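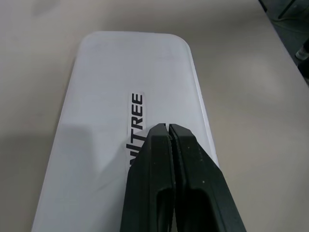 A flat white object, possibly a case or lid, with a black-on-white label strip, on a tabletop at the Alargate sorting room.

Alargate relabels its small-parts cases

The Alargate reuse store has started relabeling the flat cases it uses to hold and lend out small parts. The job covers 545 cases and began in November. Work is being done in batches of 32 so that the lending shelves can stay open during normal hours.

The old system used handwritten stickers in several sizes, placed wherever there was room. Many had faded or lifted at the corners. Staff also reported that the same part was often listed under different names, with screws, bolts and anchors mixed under one heading on some shelves and split across three on others.

Under the new system, each case gets one narrow white strip with heavy black capitals and no lowercase text. The wording comes from a fixed list kept at the front desk. Where a case holds parts that go by two names, both are printed with a slash between them. Long entries are shortened only if the short form is already on the list.

The cleaning step takes longer than the printing. Old glue is softened with warm soapy water and lifted with a flat scraper, then the surface is wiped and left to dry. Solvent was tried on 2 cases at the Cifuentes branch and dulled the finish on both, so it has been dropped from the instructions. Light smudges and scuffs are left alone unless they fall under the strip.

Strips are pressed down from the middle toward the ends. A strip that goes on crooked is removed within a few minutes and thrown away. Reusing one has led to lifting at the ends, mostly on cases with a matte surface, where the adhesive needs a day to reach full hold. Freshly labeled cases are kept off the lending shelves until the next morning.

The catalog is being updated alongside the cases. Each entry now carries the exact wording of the strip, the shelf number and the date of the last contents check. Etora, the lending software used at both branches, accepts the slash as part of a name, but its search page treats the words on each side as separate terms. A search for either word will bring up the case. The older printed index does not work this way and will be withdrawn once the last batch is back in place.

More than 200 cases have been finished at Alargate. The Cifuentes branch will follow with the same list and the same strip width. Cases borrowed under an old label can be returned as usual, and the desk will match them to the new entry. Borrowers are asked to leave old stickers in place, even loose ones, until the case has been checked in.

A sample board showing the strip size and lettering is on display by the entrance in Lirnanico Hall. Requests for new entries on the wording list can be left at the desk until 4 p.m. on any open day.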